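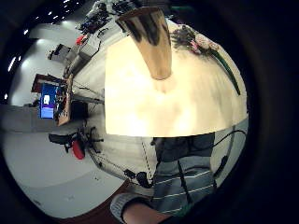
Re: [bib-list] Lundovgate: first and second impressions

From: Keir Yule
To: the list

Replying to Aslak's note, with the relevant part kept below.

> Aslak Solheim wrote:
>
> The MacKinnon ledger gives 3,000 copies for the first
> impression of Lundovgate and 4,000 for the second. Both
> carry the same date on the copyright page and there is no
> impression line in either. The dealers' rule is that a copy
> with the list of earlier titles facing the title page is a
> first, and one without it is a second. I have never seen
> where this rule comes from. Does anyone have evidence for
> it, and how should the translation be entered?

The rule comes from a sale list and I can't find any support for it. I have now compared the copies in the Urkcombe library with my own, and the list of earlier titles is no help. It is printed on a leaf that is part of the first gathering in every copy I have opened. Where it is missing, there is a stub. A missing leaf shows that someone removed a leaf and tells us nothing about the impression.

What does differ is the type. On page 9, line 4 from the foot, the first impression reads "the ferry were late" and the second reads "the ferry was late." The correction is small and the line was reset to fit it, so the word spaces are wider from the left margin to the comma. A copy in poor condition can still be sorted on this point alone. I would give it as the primary test.

A second point is the paper. The later impression is on a thinner stock and the text block is narrower across the spine. I don't recommend using this unless both are on the desk together. Rebound copies have usually been pressed, and the measurement then means very little.

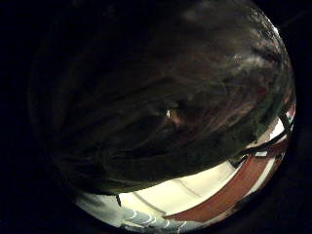
The jacket should be left out of the argument altogether. Jackets were printed in one run for both impressions, as far as the ledger shows, and the price on the flap is the same. A first impression in a jacket with the review quotations on the back panel is quite possible, and I own one. Anyone describing such a copy as "married" needs better grounds than the quotations.

On the copyright page, note that the printer's name is given as Bukby in the first impression and Bukby & Son in the second. I put this forward with some caution. One copy at Urkcombe has the later form together with the uncorrected page 9, so either the preliminary sheets were mixed or the name was changed while the first impression was still being printed. Until another copy turns up I would record it and draw no conclusion.

Proposed wording for the entry:

A1a. First impression. P. 9 uncorrected. Printer's name usually Bukby.
A1b. Second impression. P. 9 corrected. Printer's name Bukby & Son.
Note: the list of earlier titles is integral in both. Copies lacking it are defective.

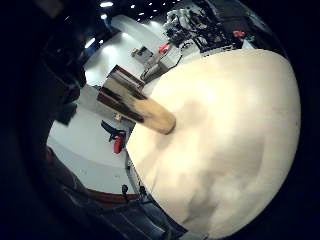
Category: Translations and numbering

The translation should go in section D under its own number. It was made from the second impression, as the corrected reading on page 9 is carried over. The omnibus volume is a different case. It runs to 808 pages, reprints the novel from new type, and adds an author's note that appears nowhere else. I would enter it in section A for the note and refer back from A1.

I have no view on the large-print edition. If someone has it, please send the copyright page as it stands, with line breaks.

Keir

Comments

Aslak Solheim: Thank you. My copy has the stub and the uncorrected line, so it was sold to me as a second and is a first. I agree with D for the translation. I'd prefer the omnibus in B, with the note given its own number in C.

oldboards: Checked mine. Corrected, Bukby & Son, list present.

Keir Yule: B is fine with me if the cross-reference stays in A1.

pmr: Does the line on page 9 differ in the book club issue? Mine reads "was" but the gutter is tight and I can't see the spacing.

Previous message | Next message | Thread | Author | Date | Search

Contact the list owner | Copyright remains with the authors of messages | Back to top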